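Workshop notebook, Nistport
November, afternoon into evening

Kettle on, door shut, radio low. I promised myself I would write up the clothes sorting properly this time, because the last entry on it was two lines and a coffee ring, and whoever picked it up after me must have cursed me a little. So this one is going to be longer, and I make no apology for it.

The job today was the mixed knits and smalls for the Miranda box, all spread out on the bedding so the stripes and the plain things could be told apart.

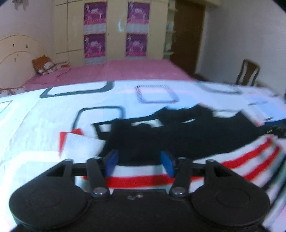
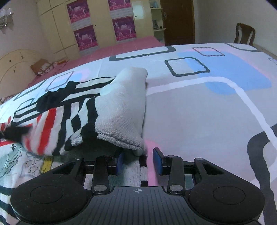 Black things, striped things, socks

I always start out thinking color will be the easy way to sort and I always end up going by fabric. Take the crumpled black piece. On a white patterned cloth it ought to be the simplest thing in the world to see, and its outline is, all peaks and corners, but the inside of it is just dark on dark and I can hardly find a fold in it by eye. I have to feel for a hem. My habit now is to find any two corners, hold them up, let the rest drop, and only then decide what it is and which pile it belongs in. Slow, but I get fewer wrong guesses that way.

Stripes are the opposite trouble. The black-and-white garment was bunched up with the red-and-white one close by, and when two striped things are heaped together the bands run off in every direction and your eye happily follows one into the other. The striped cuff is a nice solid place to take hold, though, and I am coming round to the idea that cuffs should be the first thing we look for on anything knitted. I have written CUFF FIRST on the card by the shelf.

The light grey sock is a lovely fine knit and I was sorry to put it in the singles tray, but that is where it goes until a partner shows up. Singles get one more look at the end of the month (I know, I know, I said that in the spring too).

Running tally

Kestomis load, sorted and folded: 198
Miranda box, sorted so far: 80
Whole season, both together with the early Jetia bags: 427
Set aside for mending: 3

The mending ones are all small things, a loose thread here and a seam there, and I would quite like to do them myself some evening with the good lamp. They are in the blue envelope folder on top of the cabinet, so please don't fold them back in with the rest.

Notes on the folding

Thirds for the knits, halves for anything thin. I tried rolling the striped tops for a while and they looked very handsome in a row, but they sprang open as soon as the box was moved, so back to thirds. The printed white cloth with the cartoon drawings on it (there are little fish on it, which cheered me up no end) can go with the light cottons. Fold it with the drawings outward so it can be found again without emptying the box.

Socks laid flat, toe to toe, then folded over once. Please no balls! They stretch the tops, and then I have to be grumpy about it, and I don't enjoy that nearly as much as people think.

For next time

Bring the second tray down from the loft.
New labels for the Kestomis shelf, the old ones have curled.
Check the Jetia bags for a grey sock, fine knit, seam line near the end.
Finish the Miranda box before starting anything else, however tempting the coats look.
More tea.

Stopped at ten past six with the striped pile still to fold.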